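Hivham (manga)

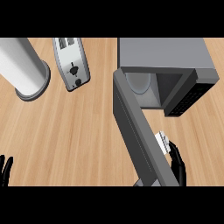 Hivham is a manga series written by Radka Dumitrescu and drawn by Hrvoje Vukčević. It follows a retired swordsman who takes over the kitchen of a roadside inn and is drawn back into a dispute between two mountain towns. The series was published in the monthly magazine Gisto and collected in 13 volumes. An anime adaptation by the studio Masri ran for 10 episodes.

Plot

Orven served for many years as the sword of the town of Hivham, settling its quarrels in single combat. When the story opens he has given up the post and bought a half-share in an inn on the road between Hivham and its rival, Sarn. He cooks badly at first, and much of the first two volumes deals with the other owner, a widow named Ketta, teaching him to run a kitchen.

Travelers from both towns stop at the inn, and Orven learns from their talk that the duels he fought never settled anything. The families of the men he beat still hold their claims, and the younger ones want them heard again. In the third volume a girl from Sarn, Ilse, arrives to challenge him. He refuses to fight and gives her work instead. Her training under Ketta takes up the middle of the series.

The last part covers the winter in which the road is closed by snow and people from both towns are stuck at the inn together. Orven takes up his sword once, in the final volume, and the outcome of that duel is left off the page.

Production

Dumitrescu first wrote Hivham as a short prose story. She has said that she wanted a fighting series in which the main character's strength was already settled before the first chapter, so that no time would be spent on him gaining it. Vukčević joined after reading the draft and asked for the setting to be moved from a port to the mountains, which he preferred to draw.

The early chapters were planned as a one-volume story. Their editor at Gisto, Nathalie Cuypers, asked for more material about Ilse, who had appeared in only one scene of the original outline. The character was then rewritten as the second lead. The duel scenes use no sound effects lettering – a choice Vukčević kept to throughout, apart from one page in volume 2.

Collected volumes

The complete series runs to 1077 pages, not counting the color plates. The volumes are thin by the standards of the magazine, and the first printing had no chapter titles. These were added in the reprint, along with a map of the road and a short afterword by Cuypers.

Anime

The adaptation was directed by Velimir Stoyanova, with music by Thanasis Bakalis. It covers the story up to the first snowfall and leaves out the Sarn court chapters entirely. The final episode aired on Dec 21, 2021, and a disc release by Proster followed in January.

Reception

Reviewers generally praised the drawing of the kitchen scenes and the slow handling of Ilse's anger. Opinion on the ending was divided. Some readers felt that hiding the result of the last duel suited a story about fights that settle nothing, while others saw it as a way of avoiding a decision. The anime was received less warmly, mainly over the missing court chapters, though Bakalis's score was well liked.

See also

List of Gisto series
Masri (studio)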